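From: Sosina Woldegiorgis
To: Small Bathrooms list
Date: April 21, 2023
Subject: Re: marble counter, what do you keep on it?

Tetteh wrote:
> We have the gray counter since January and already I see dull spots
> near the basin. The seller says to wipe it with vinegar. Is it right?
> Also my family leaves everything on top, cups, brushes, tubes. I put
> it all away and next morning it is back. How do other people do?

Dear Tetteh, dear all,

Please do not use vinegar. Marble does not like acid, and the dull spots can be exactly from this kind of cleaning. I use warm water with one drop of dish soap, then plain water, then a dry cloth. Parov wrote the same advice to the list in the winter, message 348 if you keep the archive.

I clean in this order: first the glass, then the counter, then the basin. If I start with the basin, drops from the glass fall on it and I must do it twice.
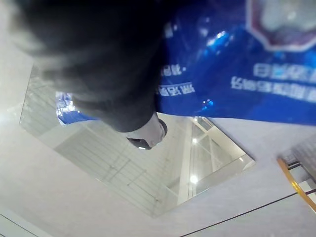
How often should the marble be sealed?
Once a year is enough for most bathrooms, but put a few drops of water on the stone first, and if they stay on top after ten minutes you can wait.

My sealer was a small can from the shop of Larkov, and after 7 counters (mine and the neighbors') there is still some left. Cuno prefers a spray. I did not try it, so I cannot compare.

About the things on top, I gave up the idea of an empty counter. I think a few things are fine if each one has its place.
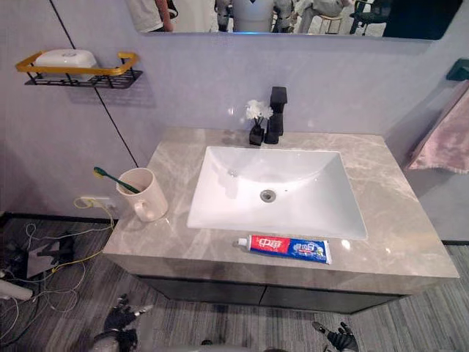
My rule is that soap never touches the stone. A bar that sits on marble leaves a ring, and to remove the ring is more work than to prevent it. The soap dish with its lid is up on the wall shelf, the toothbrush stands in a white mug near the back corner, and the black vase by the faucet has artificial flowers, so it needs no water. The toothpaste is still lying at the front edge — this is the habit I did not win yet. It should go in the mug also, with the cap down.

For your dull spots, a polishing powder for marble may help, but try it first at the back where the mug can cover it. If the spot feels rough under the finger, it is better to ask a stone worker.

Please write which soap you use now, I would like to know.

With kind regards,
Sosina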